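Kesska Blue Blocks with Square Bin
Sold by Pillay
Home > Table Play & Sorting > Blocks > Kesska

In stock. Usually leaves our shop in two working days.

We have carried the Kesska blocks for a good while now, and they are still the set we bring out when a customer comes in wanting "just some nice plain blocks" and then sighs at all the letters and animals and glitter on the shelf. These are blue, all of them, a calm matte blue that doesn't shout at you from across the room, and there is nothing printed on any side. You get singles, which are simple cubes, and you get doubles, which are the length of two cubes with a seam down the middle so that little fingers (and big ones!) can feel where one unit ends and the next begins.

The seam is our favorite part, if we're allowed to have one. A child who is just starting to work out that one and one make two can set a pair of singles next to a double and see it for themselves, and you hardly have to say a word. Teachers like them for measuring, and we have a customer who uses hers to hold down sewing patterns.
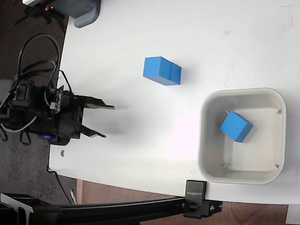

Trinidad Huenchumán wrote to say that the blocks had taken over her kitchen table entirely, that her grandson will only put them away if he gets to do the doubles first, and could we please tell her whether the bin is sold by itself, as she would like another one for crayons. It is, and you'll find it under Spare Parts near the bottom of this page.

About the bin
The bin is square, made of plastic in a very pale gray that looks nearly white in some light, with rounded corners and a nice wide rim. That rim is what you hold it by, and it makes the bin easy to slide along a table without your fingers getting down in among the blocks. There are small molded ribs at the inside corners. People do ask us about those, and no, you don't clip anything onto them, they are simply part of the molding.

We like to put the bin to one side of the table and leave plenty of open space next to it for building. Blocks can go in any old way, tilted or on their sides or however they land. If you have a tidy sort of household you can line them up, and if you have a household like ours you will toss them in and be glad they're off the floor.
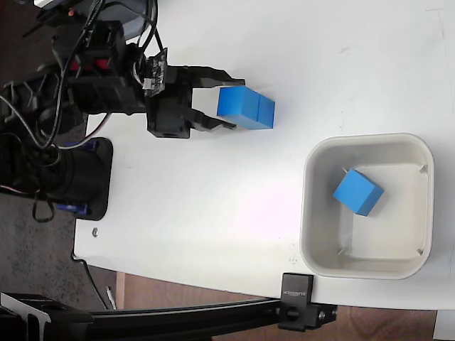

Kesska double block and square bin on a white tabletop

What's in the box
11 pieces altogether: 10 blocks in a mix of singles and doubles, plus the bin
Color: blue blocks, pale gray bin

Care
Wipe with a damp cloth and a drop of dish soap, then dry with a towel before putting everything back in the bin. Please keep the set out of the dishwasher, and don't store it on a radiator or a sunny car seat.

Goes well with
Neltar Table Mat, if you have a slippery table or a noisy one
Sustwood Low Shelf, deep enough to take the bin with the rim facing out

Spare parts
We sell the bin separately, and single and double blocks too, so a block lost under the sofa doesn't mean buying the whole set over again. Do tell us in the order notes whether it was a single or a double that went missing. The next delivery of spare doubles is due in April, and we're happy to put your name down for one.

Returns
Send the set back with all its pieces and we'll refund you. A bit of play beforehand is fine with us, but crayon on the blocks is not.

Page updated Fri 21 January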